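Setting Up a White Work Board (and Keeping It White)

I have had three proper workbenches in my life and I didn't love any of them. The first was too tall, the second was too heavy to get through the door when we left Pudham, and the third one I built myself, so enough said about that. What I use now is a table with a big white board on top, and I'm never going back. Several of you wrote in after my glue post to ask how I set up a table top like this, so I've put it all in one place.

Why white

I used to work straight on bare wood and I lost everything. Lamp screws, the tiny spring out of a pen, half of a watch strap. Wood grain is wonderful camouflage! On plain white, anything dark jumps right out at you, and you can see sawdust and crumbs before they get under something you've just polished. It also bounces light back up at whatever you're working on, so you see the underside of things much better.

Go for matte if you have the choice. My first board was shiny, and I spent a whole winter squinting at the reflection of the ceiling light. A matte top takes pencil marks nicely too (and gives most of them back to a damp eraser). Don't be put off if your white looks a bit gray or even a touch lavender or green, depending on the light in the room. Mine does that all day long and I've stopped noticing. 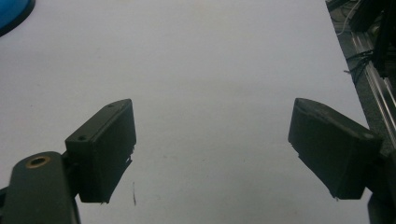

Cutting and fixing the board

Measure your table first, then measure it again with your glasses on. My big sheet is 1120 mm on the long side, which I know because I wrote it on my hand and it stayed there through two showers. I like to leave a strip of the table showing along the back. Cords can sit there, and so can a coffee, though I'd rather you didn't copy me on the coffee.

Small screws all the way around the edge will hold a board flatter than anything sticky. I tried double-sided tape first and one corner had curled up by the end of May. Drill little pilot holes, sink the screw heads so they sit just under the surface, and run your palm along every side when you're done. If one catches, give it another quarter turn. If you're renting, or the table is your grandmother's, skip the screws altogether and put a rubber rug mat underneath - the kind you cut with scissors. It holds better than you'd think.

Ease the front edge with fine sandpaper. Your wrists will be resting there for hours.

Lighting it

A ceiling light on its own is no good for close work. Your own head gets in the way. I like a small desk lamp with a deep shade that tips down, set toward the back of the table, so your hands aren't forever knocking into it. A bell-shaped shade on a round base is my favorite sort. The light stays low and out of your eyes, and the round base turns easily when you want it a few degrees over. Mine's blue, because life is short and everything else on that table is black or white.

Keep the cord behind the lamp and along the back of the table, never across the part you work on.
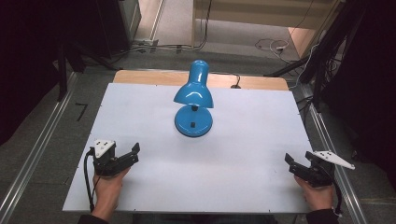

I've caught a sleeve on a cord exactly once, and the mug that went over with it was the good one from Lellholm. If you've got more cord than you need, make one loose loop and leave it at that. Please don't wind it tight around the base. It kinks, and then it never lies flat again.

Keeping it clean

Wipe it down at the end of the day with a cloth and a drop of dish soap, and dry it straight afterward. For pencil, the eraser. For ballpoint, a little rubbing alcohol on a cotton swab, and test it in a corner first. Superglue I scrape off with an old plastic card, very patiently, with the radio on.

Scratches you can live with. I did try one of those Michalík touch-up pens on a long one and ended up with a bright white stripe on an off-white board, so now I leave them alone. When the whole thing gets too sad, unscrew it, flip it over and start again on the other side (you'll need to fill the old holes, which takes ten minutes and a bit of wood filler).

Next time I'll get to drawers, and I'm warning you now that I have opinions about drawers.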